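Flimero Desktop Backup
Support ticket: Backup stops at 93 percent and starts over
Category: Backup and restore
Priority: Normal
Status: Solved
Opened by: Skamow office

Original request

We run Flimero on the front desk computer at our Skamow office. It backs up to a Uson storage box in the supply closet. The box is on the same network, wired. This has worked fine since we set it up in April.

Since Monday the nightly backup gets to 93 percent and sits there. After a long wait it says "Connection to destination was interrupted. Retrying." Then it goes back to the start of the file check and climbs to 93 percent again. It was still doing this when we came in to open. We have to cancel it because the computer is too slow to use while it runs.

What we have tried so far:
Restarted the computer.
Restarted the Uson box.
Swapped the network cable for a new one.
Ran the backup by hand at lunch instead of at night. Same result.

There is plenty of free space on the box. We can open the backup share in the file browser and copy things to it with no trouble. Please advise.

Support reply

Thank you for the details. Since you can copy files to the share by hand, the network and the box are probably fine. The message about the connection is a general one and it shows up for several different problems.

Please send us the job log. Open Flimero, go to Jobs, click the backup, and choose Save Log. Also let us know which version you have. It is at the bottom of the Settings window.

One more thing to check: is the computer set to go to sleep at night? A sleeping network card gives the same message.

Skamow office

Sleep is off. We checked both the power plan and the setting on the network card itself. We also saw it fail at lunch with someone sitting at the computer, so I don't think it is sleep.

Log is attached. The Settings window says the program is up to date. I am not in front of it now so I will send the version number later if you still need it.

Support reply

No need for the version, it is in the log.

The log shows the job stops in the same place each time. It is going through a folder called Projects Archive, and the last line before the error is always a file in a subfolder called Old Computer. The line itself is cut off in the log, so we can't see the full name.

Please do the following:

Go to Jobs, then Edit, then Exclusions.
Add the Old Computer folder.
Save and run the job by hand.

This is only a test. We don't want you to leave the folder out for good. If the job finishes, we know the problem is inside that folder and we can leave the box and the network alone.

Skamow office

Ran it with the folder excluded. It finished normally, green check mark, and the computer was usable the whole time.

The Old Computer folder is everything we copied off the machine we replaced. It has up to 2,000 files in it, mostly scanned invoices and pictures, and a lot of folders inside folders. I think it was copied into itself at some point. There is an Old Computer inside the Old Computer, and it goes down quite a way. The copying was done by the shop that sold us the new computer, Tymoshchuk Office Supply. We did ask them about this ticket and they said to call Flimero.

I would like to keep the folder in the backup. We do go into it for old invoices.

Support reply

That explains it. When folders are nested like that, the full path to a file gets very long. The path is the whole address, with every folder name in front of the file name. The share on your Uson box accepts paths up to a certain length, and Flimero adds its own folder and the date in front of that. In your setup, anything over 240 characters on the computer will be refused by the box. The box closes the connection when this happens, Flimero takes it for a network fault, and the job starts over.

There is a report that lists these files. Go to Tools, then Check Source Folders, tick Long Paths, and pick Projects Archive. It only reads the names and doesn't change anything.

Skamow office

The report found a lot of them, all in the lower copies of Old Computer. As far as I can tell they are the same files as the ones higher up.

How do I make sure before I delete anything? Some of the scans have names like "scan" and "scan copy" and I can't tell from the name.

Support reply

Please don't go by name. In the same Tools menu there is Compare Folders. Put the top Old Computer folder on the left and the nested one on the right, and set Compare By to Contents. It takes longer than comparing by name and date, but it reads each file. Anything that exists only on the right will be shown in bold.

Copy the bold ones to a new folder with a short name near the top of the drive, for example Recovered. After that you can remove the nested copy. If the file browser refuses to delete it because the names are too long, rename the folders on the way down to single letters and try again.

We would also suggest you wait to empty the recycle bin until a full backup has finished.

Skamow office

Done. The compare took most of the afternoon. Nearly everything was a duplicate, but 2 folders were only in the nested copy. One was tax paperwork and the other was pictures. Both are now in Recovered.

The delete was refused the first time, as you said. Renaming to single letters got around it. I had to close the scanner program first, it was holding one of the folders open.

I took out the exclusion and started the backup by hand. It went past 93 percent and finished. I will leave the ticket open until the nightly one has run.

Support reply

Good to hear. When the nightly job has run, please do a small restore as well. Pick any file in Recovered, choose Restore To, and send it to the desktop so it doesn't overwrite the original. Then open it. A green check mark means the copy was written, and a restore is the way to check that it can be read back.

We have passed the wording of the error message on to the development team. It should name the file and say the path is too long. We don't have a date for that change.

Skamow office

Nightly backup ran and was finished before we opened. No retries in the log.

I restored one tax form and one picture from Recovered to the desktop. Both open fine.

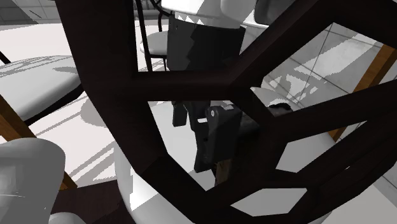
The long path report now comes back empty for Projects Archive. I have put the nightly job back on its normal schedule, and the recycle bin has been emptied. You can close this one.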